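Notice period for an automated shuttle trial on a public road
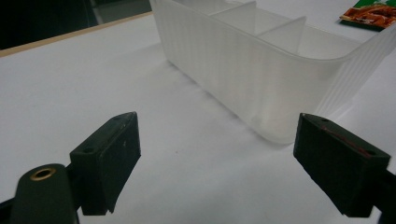 Our parish has been told that a driverless shuttle will run between Skurkgate and the station for a trial from May. The operator is Ventura. The notice gives a maximum speed of 30 km/h and says a safety driver will be on board. Does the council have to consult residents first, or can it simply sign the agreement? The paper on the website runs to 61 pages and I can't find the answer in it.
Femine

Cirilo Cuautle
It depends on what the agreement changes. If the shuttle uses the road as it stands, the council is normally only a party to a memorandum and no formal consultation is needed. If it alters the road — a reserved lane, a new stop, a lower limit — a traffic order is usually required, and that has its own notice period and a right to object. Look for a schedule of orders at the back of the paper. Insurance and incident reporting should be in the memorandum itself. Ask the clerk for the signed version, as drafts tend to stay online.

Braulio Cisneros
We had one of these on route 137. Two stops were moved and there was a notice on a lamp post. I didn't see anything else.

Ciseo
Same question here, but for delivery vehicles on the pavement. I think those come under different rules, so check before you quote the shuttle ones.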